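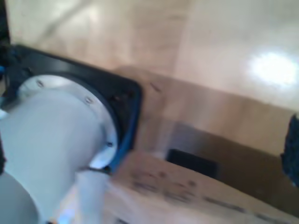 The arm at the black mounting plate, with the cardboard box below the wooden panel.

Robotics Club: Term Report from the Box Handling Group

The box handling group has finished the first half of its project and is now working toward the spring demonstration in March. Members who have been on the line-following or radio teams will have seen the arm in use but may not know what it is being asked to do, so this item sets out the task, the current state of the software, and the work that is open to new people.

The task

The project is called Midavano. The task is to find a cardboard box placed anywhere in a marked area, move the gripper to it, lift it, and set it down on a target with the printed side facing a given direction. The box may start at any angle. Its position is not typed in by the operator. The program has to get it from camera images.

We chose used shipping boxes over molded blocks. Used boxes have bent flaps, soft corners and sides that bow inward when pressed. A program that assumes six flat faces will fail on most of them. The rules we wrote for ourselves allow tape on the seams but no added markers of any kind.

A run counts as complete if the box ends up inside the target outline and within the angle limit, and if no person has touched anything between the start command and the arm's return to its rest position. The time limit for a run is 90 seconds.

Results so far

In the last full test session we made 18 runs and completed 11. Four of the failed runs had the same cause: the program took the shadow under a raised flap for the lower edge of the box and aimed too low. Two were grip failures on boxes with a soft side. The last was a timeout, with the box already held and the arm waiting on a plan that it never received.

The shadow problem has been dealt with in part. The edge finder now looks at two images taken from different arm positions and keeps only the edges that agree. A shadow edge and a cardboard edge do not shift in the same way between the two views, and most false edges drop out. The cost is one extra arm move at the start of every run.

The timeout has been traced to the planner. When the requested end position was very close to a joint limit, the planner kept trying small changes with no upper count. It now stops after 2000 attempts and asks for a different approach direction. The old behavior can be reproduced with the saved request in the planner test folder, and anyone changing that code should run it before handing in their work.

Motion and image timing

A good part of the term went into timing. The position reported by the arm and the image from the camera do not arrive together. If the arm is at rest this has no effect. If the arm is moving, an image is matched to a position the arm has already left, and the computed box location is off by however far the arm traveled in that interval.

We measured the delay by sweeping the arm back and forth past a fixed edge and comparing the apparent edge position in each direction. Half of the difference, divided by the sweep speed, gives the delay. It came out at 76 milliseconds on the club computer. The figure will be different on any other machine and has to be measured again if the camera cable, driver or computer is changed.

Correcting for the delay fixes the position error but does nothing for smear. At full joint speed the box edges spread over so many pixels that the edge finder returns either nothing or a band too wide to use. Printed characters on the cardboard cannot be read at all at that speed. Three ways of handling this were tried:

Stopping for each image. This is the most reliable method and the slowest. It is what the current program does.

Slowing down without stopping. The edges are usable below one quarter of full speed. The saving in time is small, and the program becomes harder to follow.

Shortening the exposure. The images are sharp but dark, and the edge finder starts to pick up noise from the wood grain. More light would help, but glare from the overhead lights is already a nuisance on a polished floor.

For the demonstration we will stop for each image. The slow-motion version is kept on its own branch for whoever wants to continue it.

Finding the printed side

The print on the boxes varies from one to the next, and several boxes have text on more than one side. The program does not read the text. It compares the amount of dark marking on each visible side and takes the side with the most. Handle cutouts were a source of error at first, as a cutout is a large dark area and was being added to the total. The program now looks for a single solid dark shape with straight sides, removes it, and counts what is left.

The method fails when a side carries a large solid printed block. We have one such box, from a stationery order, and it is wrong every time. It will be left out of the demonstration set but kept in the test set.

Mounting and wiring checks

Anyone operating the arm should be familiar with the following checks, which are also on the sheet in the project binder.

Check the bolts at the flange by hand before power is applied. If one turns, stop and tighten the full set in the order given on the sheet. Do not tighten the loose one alone.

Follow each wire from end to end with the arm in its rest position, then again with the wrist turned to both limits. A wire should have slack at both limits and should not be able to reach a joint gap.

Keep all parts of the body outside the marked area while the arm is powered. The operator holds the stop button and does nothing else. Typing commands is a second person's job.

Write the start and end time of each session in the log, along with the branch name. Results without a branch name cannot be used, and we lost most of a session's data that way in the fall.

Exchange with the Edia club

The robotics club at Edia is working on a similar task with smaller objects. They have offered to swap test recordings with us. Each recording holds the images, the joint positions and the final result of one run. Their file layout is different from ours, and a converter has been written that handles everything except their gripper readings, which use a scale we have yet to work out. The converter is in the shared folder under the name Wubshet. Please report files it rejects, with the full error text.

Open work

The group can take new members now. No earlier experience with the arm is needed, but operators must finish the safety session first. The open items are:

Grip force on soft-sided boxes. The present setting is a fixed value. It should depend on how far the side gives on first contact.

A better target mat. The current outline is tape on paper and it slides.

A replay tool that shows the images of a run next to the joint positions, with the measured delay taken into account.

Written instructions for the delay measurement, with a worked case.

Boxes are also needed. Shoebox size and up is suitable, with all flaps attached. Plain boxes without any print are of no use for this task. They can be left on the lower shelf in the Derno workshop, next to the parts cabinet, and should be left assembled if there is room.

The group meets in the same workshop at 4:30 p.m. Sign-up for the safety session is on the sheet by the door.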